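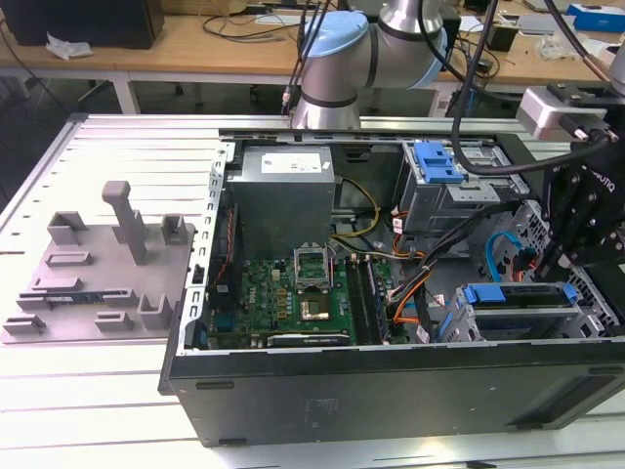
Dell desktop tower with the side panel off

Home Services Service Area About Contact

Bronmont > Company > About Us

November, by Lacey Pearce

Hi! I'm Lacey, and I own Bronmont with my business partner, Wycliffe Obura. We find buried pipes and cables for people who are about to dig. That's pretty much the whole company. If you have a backhoe showing up in the morning and you'd like to know where the old water service runs before the bucket does, we're the folks you call.

I came into this from the office side. I was a dispatcher for a paving contractor in Grando, and a good chunk of my day went to phone calls that started with "so, we hit something." Sometimes it was a sprinkler line and everybody laughed. Sometimes it was a gas service and nobody did. The public utilities would come out and mark what belonged to them, up to the meter, and past that point you were on your own. Private lines, yard lights, the feed to the detached garage, that mystery conduit behind the church... all of it unmarked. I kept asking who you call for that stuff and the answer was usually a shrug.

Wycliffe was the one who didn't shrug. He'd been locating for years by then (telephone first, then gas, then a long stretch on water and sewer) and he was doing a bit of private work on weekends with his own receiver. I booked him so often that we finally sat down in his kitchen and worked out what it would take to do it full time. We started with one truck and two people, and I held the dumb end of the tape for most of that first year. I still do when we're short!

These days there are 13 of us, split between the main shop in Grando and a smaller yard over in Swai. Wycliffe runs the field side and all the training. He's been at this for 19 years and he is very, very picky about paint. New hires ride with him or one of our senior techs until he's happy, and there's no set length on that. I handle scheduling, billing, the reports, and most of the phone, so if you call before lunch you'll probably get me.

So what do we do, exactly? Mostly it's private utility locating for contractors, fence and pool builders, schools, farms and homeowners. We use electromagnetic locating for anything that carries a signal, and ground penetrating radar for plastic pipe, concrete and tanks. We also run a camera and a sonde down sewer laterals, and we do a fair amount of vacuum excavation, where we open a small hole with air or water so you can look at the line and measure the real depth. If your engineer wants a drawing at the end, we do those too.

We keep all our field notes in a program called Vetus, and I'll admit I fought it. I liked my clipboards. But you get a sketch, photos of the marks and the depth readings in one report, usually by 5 p.m. the same day, and I haven't had to read anyone's handwriting in ages, so fine, Wycliffe won that one.

A couple of things I'd like you to know before you book us. Calling us doesn't replace calling 811. Please do that first, it's free, and the law in most places says you have to. We come in for what they don't cover. Also, locating is never perfect. Clay soil eats radar for breakfast, and an old plastic line with no tracer wire can be a real bear. If we aren't sure about something, the report says so, and we'd much sooner tell you to hand dig a spot than paint a confident line on a guess.

Our trucks cover anything within around 100 miles of Grando. A bit farther is usually OK if the job's big enough to fill a day, so ask anyway.

We hire most springs. You don't need a background in this! Two of our best techs came from landscaping and one used to tune pianos. A clean driving record helps, and so does not minding mud.

If you're not sure what you need, call or send me a rough sketch of the property. Mark where you want to dig and anything you know about that's already down there, even if it's only "Grandpa put a pipe in somewhere by the shed." We've worked from less.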